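Jergate Tableware
Stainless Steel Serving Bowls
Irar Series, wide rim

The Irar is a stainless steel bowl with a wide flared rim, made for dry snacks, bread, cut fruit and side dishes. The rim gives a grip on all sides, so the bowl can be passed across a table without fingers touching the food. It also stiffens the wall. There are no handles, seams or rivets.

Specifications
Material: stainless steel, single wall
Finish: polished inside and out
Height: 68 mm
Base: flat, no foot ring
Carton quantity: 48
Lid: not supplied; the Jadoon lid does not fit the flared rim

Use
Suitable for cold and warm food. Do not use in a microwave oven or over an open flame. The single wall carries heat to the rim, so hot soups and sauces should be served in the double wall Detasero bowl. Chips and other light, flat pieces should be filled to no higher than the start of the flare. Above that line they slide out when the bowl is tilted.

Care
Dishwasher safe. Dry by hand to avoid water spots on the polished surface. Do not use steel wool or chlorine cleaners. Fine scratches from stacking are normal and do not affect service.

Stacking
Bowls nest rim to rim. A stack of more than 39 should be split between two shelves. Place a sheet of paper between bowls if the finish is to be kept for display.

Surface contact
The flat base can slide on smooth tabletops. Optional base ring, black, fits all Irar bowls made after the change to the flat base. Order it separately under part 44. The ring should be removed before washing.

Samples and returns
One sample per account, charged and credited against the first carton. Opened cartons can be returned if every bowl is unused and nested as shipped. Trade orders: Noreen Kazmi. Replacement parts: Waqas Mohmand.

Specifications checked 2023-05-06. 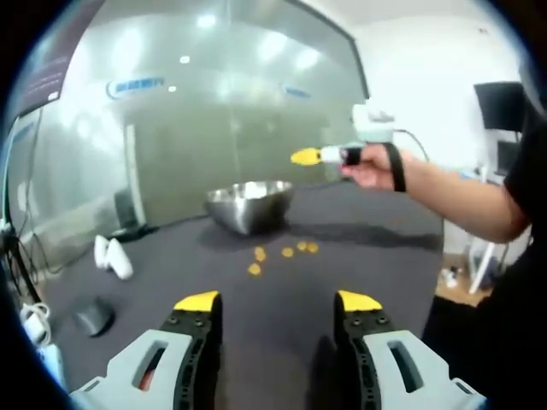

Jergate Tableware | Page 44

Irar bowl on a dark gray tabletop, with small yellow pieces in front.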